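3.2 Garment storage and re-wear between washes

Laundry frequency is usually estimated from the number of machine loads a household runs in a week. This measure misses the period between the first wearing of a garment and its arrival in the wash. We asked 438 households in Callis and Gondcombe to keep a clothing diary for 4 weeks, beginning in January. Each adult recorded what was worn, where it was put at the end of the day, and whether it was worn again before washing.

The diary used a short list of storage places: closet or wardrobe, drawer, hook, chair, bed, floor, and laundry container. Participants could add a place of their own. Entries that named only a room were left out of the analysis in this section but kept for the totals in Section 3.1. Items worn for sports or for outdoor work were coded separately, as most were washed after a single use.

Denim stood apart from other everyday clothing. Shirts and underwear tended to go straight to the laundry container, while jeans were more often left out and worn again. Many respondents wrote that jeans were "not dirty enough to wash" but also "not clean enough to put away." We refer to garments in this group as being in intermediate storage – a term we prefer to "worn but clean," which assumes a judgment the wearer may not have made.
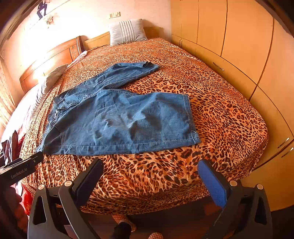 Figure 3. Denim trousers laid across a bed with a patterned bedspread.

Intermediate storage on a bed has a natural limit, in that the garment must be moved before the bed is used. Diary entries show that this move was often the point at which a decision was made. Some participants put the item away, some washed it, and others shifted it to a chair and returned it to the bed the next morning. Hooks and chairs imposed no such limit, and garments stayed on them longer.

Home size had less effect than we expected. Respondents in small apartments in Callis reported the same main storage places as those in the larger houses of Gondcombe. The presence of a dryer mattered more. Households that dried clothes on indoor racks waited longer before washing heavy items, and several gave drying time as the reason.

The diaries rely on self-report, and people may have tidied more while keeping them. A follow-up in Kesetti, planned for 300 households, will use a shorter form and will ask about odor and visible stains as separate items.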